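I finished *The Lodger at Prolldale* at one in the morning with my feet in a bucket of warm water (long shift, don't ask) and I've been wanting to talk to somebody about it ever since. My sister doesn't read romance and my coworkers are all on a true crime kick, so you get it instead!

The setup first. Floarea Stoica's heroine, Ilse, has inherited a tall, drafty house from an aunt she met twice. She can't afford to heat it. She puts a card up in the post office offering a room, and the man who shows up in the rain to take it is a piano tuner named Fonseca, who has one suitcase and won't say where he's been living. If you've read any amount of this stuff you already know they'll end up in the same bed by the halfway mark, and they do, on page 22 of the second part. I was very happy for both of them.

What got me was how slow the first part is. There's a chapter where they do nothing except clean out the pantry. He hands her jars, she reads the labels out loud, and by the end of it I was fanning myself with the bookmark. Stoica is so good at hands. She's good at stairs too — somebody is always going up while somebody else is coming down, and they have to turn sideways to get by. I counted 3 of those scenes and would have taken more.

I also loved the clothes. You know how some writers give everybody a "dress" and a "coat" and leave it at that? Stoica tells you what buttons up and what doesn't, and who's looking when it happens. Ilse has an old mustard jacket she wears around the house in the cold chapters, and it gets a whole history, down to which pocket has the hole in it. By the time Fonseca takes it off its hook and holds it open for her to put on, it's practically a love scene on its own. I read that page twice.

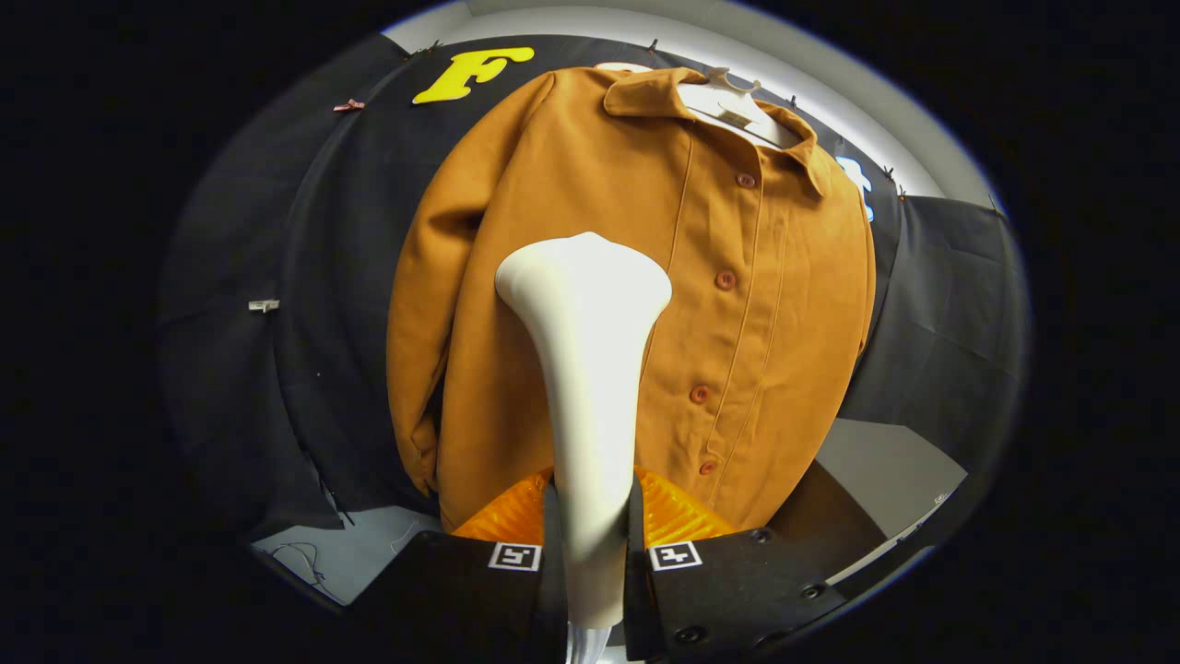

*Mustard jacket, reddish-brown buttons.*

Okay, complaints. I have a few.

The brother. Oh my goodness, the brother. He turns up in chapter nine to tell Ilse she's being foolish, then he turns up in chapter twelve to tell her again, in pretty much the same words, and then he gets a whole chapter from his own point of view in which he thinks about how foolish she's being. I kept waiting for him to have a secret. He has a boat. That's it, he has a boat, and we hear a lot about it.

I also had trouble with the letters. Fonseca's past comes out through a bundle of letters from a woman named Javesel, and they're printed in italics, pages and pages of them. I have tired eyes and I skimmed. My friend Raimonds Lepik lent me the book, and he says the letters are the best part and I should go back and read them properly. He may be right! He was right about the last one he lent me. But when two people are finally alone in a house with the power out, I don't want to stop and read somebody else's mail.

And the ending is going to bug some of you. I won't spoil it, but there's a train, and there's a decision, and then the book just sort of lets go of your hand. I turned the page looking for an epilogue and got an ad for the next one, out in April. I've decided in my own head that she got off at the first station. You can decide what you like.

A word on heat level, which is what half of you write in to ask me. It's steamy, but most of it is waiting. There are 5 proper love scenes, and two of those fade out before anything gets unhooked. The writing in them is sweet and a little funny (there's a bit with a squeaky bedspring that made me laugh so loud I woke the dog). If you like yours with more going on per chapter, you'd be better off with Stoica's earlier one, *Brurkeck Nights*, where they barely make it through the front door.

I read the paperback. The print is a decent size apart from those italics, and the spine held up to being bent back over the arm of a chair for a week. My library has the audio too, read by Octavian Oprea, and I tried the first hour of it while ironing. He does a lovely Fonseca, low and kind of sleepy. His Ilse is a bit breathy for me, and his brother is so whiny that I almost forgave the character.

Would I read it again? The pantry chapter, yes, tonight. The whole thing, maybe next winter, when my own house is cold enough. Four stars from me, and I'd have gone to four and a half if that boat had sunk.

Next up is the Maximiliano Segura one with the lighthouse. Several of you have warned me about the goat.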